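## 3. Getting your Turkora jug ready for first use

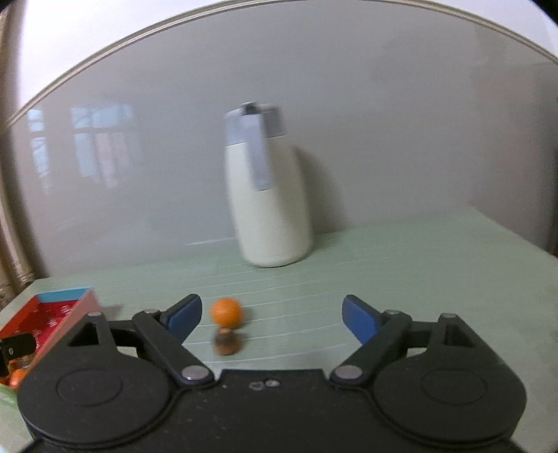 *Fig. 3: Tall thermos jug with the handle facing forward.*

Welcome to the nicest part of owning a new jug – filling it up! Please do read this section through once before you start, even if you've had a Herevau or some other vacuum jug for years, as the lid on the Turkora works a little differently and it's easy to force it the wrong way.

1. Unscrew the lid anticlockwise and take out the paper collar tucked underneath.
2. Wash the lid in warm, soapy water and rinse it well. The body can be wiped with a damp cloth.
3. Pour in 1000 ml of hot tap water, put the lid on loosely and leave it for 3 minutes. Warming the inside like this makes a real difference to how long your tea stays hot.
4. Empty the jug, then fill it with your drink, stopping well short of the neck.
5. Screw the lid down until you feel it settle. Finger-tight is plenty.

**Note:** A faint smell on the first day or two is quite normal. A spoonful of bicarbonate of soda in warm water, left overnight, will usually see it off.

**Caution:** Never put the jug in a microwave or on a hob, and don't use it for fizzy drinks. Keep it out of reach of small children when it's full.

If the lid drips after step 5, go to section 4. Spare seals (part 404) can be ordered from Lightfoot in Sukbridge.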